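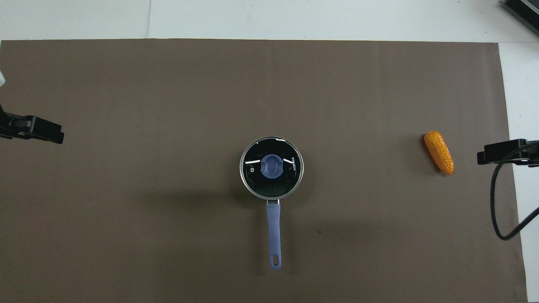

Bench 6, start position. Pan with lid on, corn on the right-hand side of the mat, grippers clear of both.

Ticket 1541
Site: Llewellyn
Raised by: prep team, bench 6
Product: Wukex two-arm bench station
Category: Fault / handling
Priority: Low (changed from High by supplier)
Status: Reopened

Summary: station logs a job as done when the job isn't done, and the Grellska rota then takes our hours away on the strength of it.

Original report, 07:40

The job on bench 6 is lid off, corn in, lid back on. It is the practice job we were told to pass before the station gets anywhere near real prep. Since we came back in January it has been marked as passing every morning. We would like to know who is marking it, because the people standing next to it are not.

What we get is one of these. It takes the lid, puts it back and never goes for the corn. Or it goes for the corn, closes on nothing and carries the nothing to the pan with great care. Either way the screen shows a green tick and the job count goes up by one. One of us then puts the corn in the pan by hand, as we can't start the next run otherwise, and there is nowhere on the screen to say so.

Steps to repeat: set the bench as in the picture at the top, press Start, watch.

Expected: corn in pan, lid on.
Seen: tick.

Supplier support, 10:15

Thank you for your report. Please confirm the mat is flat and the pan handle points to the operator side. Please restart the station and run the job again. Priority set to Low as the station is still completing cycles.

Prep team, 11:05

Mat has a few faint creases in it and always has done. Handle is pointing straight at the bottom edge of the frame, see picture. Restarted. Same result. We don't agree that it is completing cycles, that is the whole ticket.

Supplier support, 13:30

We have looked at the logs for your station. They show 24 jobs started this morning and 24 completed, with no gripper errors. Could this be a lighting problem? Shiny lids can be hard for the head camera to read.

Prep team, 14:10

The lid is glass with a shiny metal rim and the lights are reflected in it, yes. It was the same sort of lid when the station was sold to Wosano as being good with pans. We can't work in the dark.

To be fair to the machine, the lid is the part it is decent at. It gets hold of the knob cleanly most times. If the job were called "hold lid" we would sign it off today.

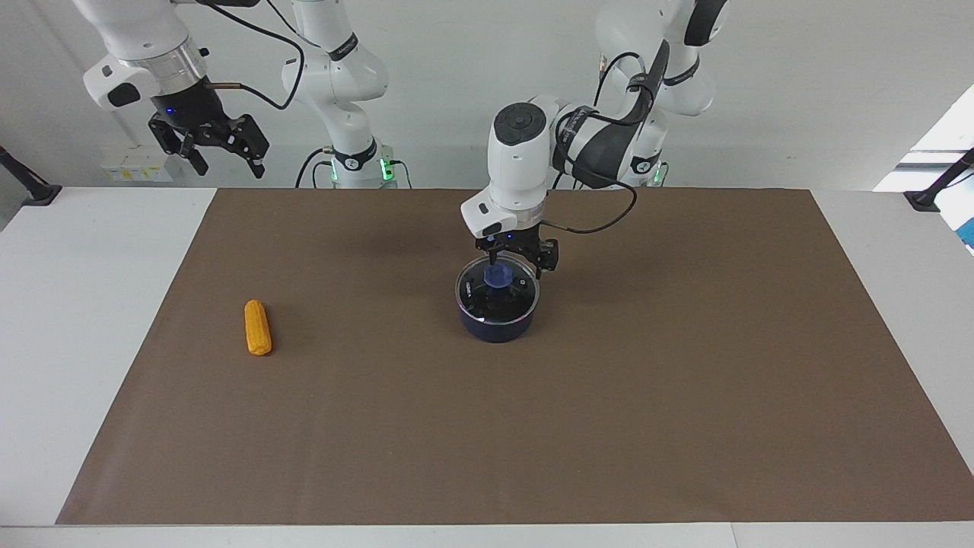 Bench 6, lid step. Closed on the knob, corn still out on the brown paper, other gripper open at the back.

Supplier support, 15:20

Thank you for the picture, this is helpful. The grip on the lid looks correct. A job is counted as complete when both arms have gone back to the start position. Checking what is in the pan is an optional extra and is not switched on for your site. Can we close the ticket?

Prep team, 15:45

No. Please read your last message again from where we are standing. The count goes up when the arms go home. So an arm that does nothing and goes home has done a job.

The reason we care is the rota. Grellska takes the job count from the station each night and treats every tick as minutes a person didn't have to work. The target on the wall is 3000 ticks, and when we get there bench 6 drops from two people to one. We have been told this is only a planning figure. The planning figure has already moved the late start, and two of us found that out from our phones.

None of us is against the thing being here. Some of the younger ones quite like it. But before it came, one person did this bench and talked to whoever was on the next one. Now one person does the bench and another stands with a hand near the stop button and tries not to cough. We would call that more work. The report calls it a saving.

Supplier support, 16:30

Rota settings are outside the scope of Wukex support. Please contact your Grellska administrator.

Prep team, 16:40

The Grellska administrator is a shared mailbox. It told us to contact Wukex.

Site operations, 09:10, next morning

Have read the thread. Agree the count should not be feeding the rota while this is open. Link between the two has been paused at the Llewellyn end. The wall target stays up for now as it came from head office. Supplier, please switch on the pan check and say what it costs.

Supplier support, 11:50

Pan check switched on at no charge for the trial period. Please note job times will be longer, as the head camera has to look into the pan before the lid goes back. Ticket marked as Resolved.

Prep team, 14:25

Reopened.

Pan check is on and it does make a difference. First 6 jobs after the change: two ticks, four red crosses. We watched all of them and the crosses were right, so credit where it is due. One of the two ticks was wrong. The corn was lying across the rim and the lid was sitting on top of it at a slant.

Still to be answered before we let this one go:

1. Does a cross count towards the 3000 or not? The total on the screen went up by 6.
2. Old ticks from before the pan check. Are they being taken off? We would like them taken off.
3. Can we have a button for "finished by hand"? It can be a small one.
4. Who decides when the rota link is turned back on, and will the people on the bench be told first?

We have also been asked to fill in a form on how confident we feel working alongside the station, marked out of ten. It is in the tray. We will do it when number 4 has an answer.

Supplier support, 16:05

Items 1 and 3 passed to the product team. Item 2 under review. Item 4 is for the site. Status left as Reopened.

Site operations, 16:20

Item 4: link stays off until the prep team agree in writing on this ticket. Item 2: please do more than review it.

Related tickets
Bench 6: station beeps when both arms are at rest
Grellska: late start moved without notice
Wukex station: stop button light too dim to see
Bench 6: brown mat slides when wiped down
Request: second stool for bench 6

Wosano Service Desk | Llewellyn site | Contact the desk | © Wosano | Back to top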